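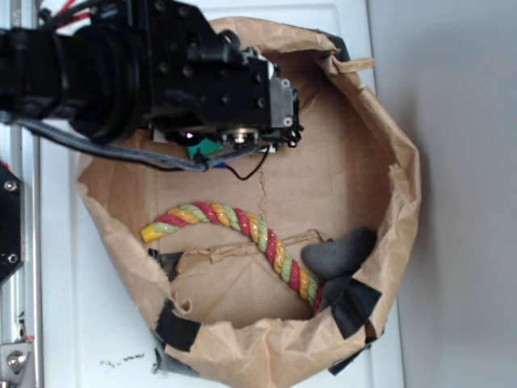 Figure 3. Arm and gripper above an open paper bag holding a twisted rope and a soft grey item.

3.2 Setting up a picking container

The Premar picking kit may be used with paper bags as well as rigid trays. This section applies to paper bags only.

1. Press the stop button on the Bozsik controller before reaching under the arm.

2. Roll the rim of the bag down and outwards until the opening is wide enough for the gripper at its full span.

3. Fix the rim with black tape. Light creases and small tears may remain.

4. Place the bag on the white tabletop, clear of the aluminium frame.

5. Place no more than 2 items inside. Long, flexible items such as rope should be laid in a loose curve.

6. Check that the braided cable can move freely over the whole working area.

7. Release the stop button and select Container, then Teach Rim. The arm will move slowly to 3 points above the bag and record its height.

CAUTION: Keep hands away from the table while Teach Rim is running.

Note: Repeat step 7 whenever the bag is replaced or taped again - the stored height is valid for one bag only.

Note: The cycle counter requests an inspection of the gripper after 2000 picks. Customers with a service contract should apply to the Stamville office.

Issued Aug 14, 2025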